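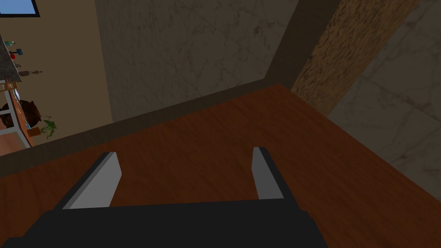 O que deve um catálogo de leilão dizer sobre uma sobrecarga que não foi peritada?

Deve dizer que não foi peritada, na própria linha do lote e antes do preço de base. Tudo o resto (goma, margens, centragem) vem depois.

A prática corrente é outra. No catálogo de julho da Verschueren, o lote 615 aparece como «sobrecarga tipo II, bonito exemplar», com base de 181 euros. A ausência de certificado só se deduz da falta de um símbolo cuja legenda está nas condições gerais, entre a comissão e os portes. Um comprador experiente sabe lê-lo. Um comprador que entrou na filatelia há dois anos, pela Internet, não sabe, e é ele que acaba por licitar.

O argumento habitual das casas é o custo. Radomir Zupan defendeu, no boletim da Clillov, que peritar todos os lotes abaixo de 200 euros tornaria inviável a venda de material médio. A conta está certa e não responde ao problema. Declarar que uma peça não foi examinada custa duas palavras de composição.

Há um segundo argumento, mais técnico. As sobrecargas tipográficas locais apresentam variações de pressão, de tinta e de alinhamento que dificultam qualquer juízo sem material de comparação. De acordo. Mas a consequência deveria ser uma descrição mais prudente: indicar a medida da sobrecarga em milímetros, a posição na folha quando conhecida, e se o carimbo passa por cima ou por baixo da tinta. Jasper Willems descreve assim os seus lotes na Rerkwood desde que tomou conta da secção de ultramar, e as vendas continuam a fazer-se.

A questão agrava-se nas peças circuladas. No lote 1415 do mesmo catálogo, uma carta com três selos sobrecarregados, a descrição ocupa quatro linhas com o percurso e nenhuma com os selos. O trânsito no verso é legível na reprodução, a data de chegada também. Se um dos selos foi acrescentado mais tarde, o percurso não o revela. Revela-o a ligação do carimbo entre selo e sobrescrito, que o catálogo não menciona.

Proponho uma regra simples: certificado, com nome do perito e ano, ou a menção «não peritado». Sem símbolos.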